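BLDG 214 Building Envelope and Interior Finishes
Week 5 notes: Openings in walls
Lecturer: Nanami Okabe. Tutorials: Seidu Alhassan, In-ho Jeon

These notes go with the lecture and don't replace the reading. Bring them to the tutorial along with your section drawing from last week.

1. Terms

Students mix these up every year, so learn them now. The head is the top of the opening. The jambs are the sides. The sill is the bottom. The reveal is the part of the wall you see between the face of the wall and the window itself. A deep reveal means the window sits well back from the face. The architrave, or trim, covers the joint between the lining and the wall finish.

The structural opening and the window unit are different sizes. The gap between them takes up tolerance in the frame and leaves room for packing and sealant. If your drawing shows the unit touching the masonry on all sides it will be marked wrong.

2. Sills and water

An external sill slopes away from the building. It also projects past the wall face and has a drip groove on the underside. Leave out the groove and water tracks back along the underside to the wall. Most of the staining you see below older windows starts this way, or at the ends of the sill where there is no upstand.

Internal sills are normally level. They aren't there to shed rain, but they do get condensation, so the finish matters. Unsealed timber goes grey at the edges first.

Flashing goes in from the bottom up: sill, then jambs, then head. Each layer laps over the one beneath it. The head flashing is the one most often left short on site. Carry it past the jambs on both sides.

3. Daylight

Window height does more for the back of a room than window width. A high head throws light deeper. Two narrow windows on different walls usually give a more comfortable room than one wide one, as the contrast between the window and the wall beside it is lower.

That contrast is the main cause of glare indoors. Pale, matt reveals help because they catch some of the light and soften the step from bright to dark. Splayed reveals do the same job better, and you will find them in thick-walled buildings from well before electric light.

By night the whole thing is reversed. Glass looks black from inside a lit room, and a large uncurtained window absorbs a fair amount of the lamp light that a pale wall would have sent back. Allow for this when you work out your lighting – clients rarely think of it until they move in.

4. Wall colour

Grey is popular with designers and hard to get right. A mid-grey paint reflects far less than people expect from the colour chip. Test it on the wall that holds the window, which gets the least direct light, before settling on it for the room.

5. Tutorial work

Read the Prinau house case study. Adel Bouzid's survey drawings are in the course folder. Work in groups of 2. Draw one opening in section through the head and sill, label all parts, and show the flashing in the correct order. Write 12 lines at most on how the opening affects the room by day and by night.

The exercise is worth 30 marks. Drawings are due by 26 February 2018. Hand-drawn work is fine if the line weights are clear.
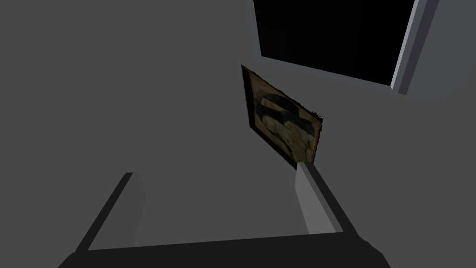
Line weight is where most groups lose marks. Use the heaviest line for anything cut by the section, a medium line for edges beyond, and the lightest for hatching and dimensions. Oliwia Szulc has put a sheet of worked samples in the drawing studio. Please don't take it away.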